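# Reuse Survey of Room 17, Poltbridge Annex

Bohdana Chornovol, Bohdan Didenko
Building Fabric and Interiors, term project
Submitted 23 Apr 2022

## 1. Purpose

The project looks at whether Room 17 of the Poltbridge annex can be used as a shared student workroom without major building work. The room was a records office until the Corari archive moved out in February. It was handed to the department with its floor, wall finishes and part of its furniture left in place.

The report covers wall surfaces, fixed shelving, floor and seating. Heating and electrical supply are covered by the second group and are left out here.

## 2. Method

Each surface was inspected by eye and by touch. Wall positions were measured with a steel tape from the door corner. Moisture in the plaster was checked with a pin meter at marked points 400 mm above the floor line. Readings were entered on a paper sheet and copied into a spreadsheet the same day. Bohdana Chornovol took the readings and Bohdan Didenko kept the sheet and drew the plan.

The shelf was tested with bagged sand, added in equal steps. Deflection was read at midspan after each step. The load was held overnight at the last step before the final reading.

## 3. Findings

### 3.1 Walls

The left wall has two finishes. The upper part is white plaster and the lower part is red brick left bare. The brick band takes knocks from chair backs better than plaster does, and we see no reason to cover it. Mortar in the band is sound except near the door, where it can be raked out with a fingernail to a depth of 7 mm. The loose length should be repointed with lime mortar. Cement mortar would be harder than the brick and is not advised.

Plaster readings were in the dry range at all points except one, directly above the loose mortar. The two faults may share a cause. We did not open the wall to check.

A white rectangular column stands out from the back wall. It has a squared ledge partway up, and a white wall shelf runs from there to the right along the back wall. The column is the main limit on layout, as no full-length bench can be set flat against that wall.
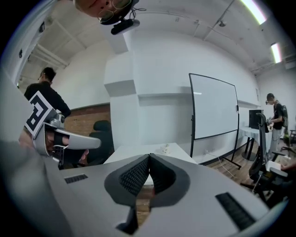

*Figure 1. Room 17 in use, with the column and wall shelf at the back and the brick band on the left wall.*

### 3.2 Shelf

The shelf is fixed to the wall with screws into plastic plugs. Midspan deflection under the full test load was 7 mm, and the shelf came back to within 1 mm of its starting level after unloading. This is acceptable for books and boxed files. It is not acceptable for a printer, which would put its load on one short length and add vibration. Two of the plugs turned freely when the screws were tightened and should be replaced before the shelf is loaded again.

The ledge on the column is structural and needs no work. Its top face is level and could carry a small clock or a router.

### 3.3 Floor

The floor is wood. The finish is worn along the line from the door to the window and nearly intact elsewhere. Boards move slightly underfoot near the column, with a gap at the skirting wide enough to take a coin. No rot was found where we could reach the edges.

Chair casters are the main source of new wear. Hard casters left a mark on a test board after 113 passes. Soft casters left no mark after the same number. The test was done on an offcut stored with the building spares, finished with Fivon floor oil to match.

### 3.4 Seating

Black office chairs with mesh backrests and headrests were tried in the space beside the brick band. The type suits the room in size. With the headrest fitted, the chair can still be turned next to the wall, but it has to be pulled forward first. Removing the headrests would help where a desk is set close behind.

## 4. Layout options

Option A places desks in one row down the middle, with clear passage on both sides. It needs no fixing to walls and keeps the shelf within reach.

Option B places desks against the left wall. It gives more open floor but puts chairs in the walking line, which is already the most worn part of the floor.

Option A is preferred. The MacLeod folding desks held in the basement store fit it with 400 mm to spare at the column.

## 5. Work needed

- Rake out and repoint the mortar near the door.
- Repeat the moisture reading above that point after one month.
- Replace the two loose shelf plugs.
- Screw down the moving boards near the column.
- Fit soft casters to all chairs.
- Oil the worn strip between door and window.

## 6. Limits of the survey

The ceiling was not inspected. The meter was not calibrated against a known sample, so the readings should be used only for comparing one point with another. The shelf test used an even load and says nothing about an uneven one. Floor joists were not seen, and their spacing on the plan is taken from the 113-series drawings held by the estates office.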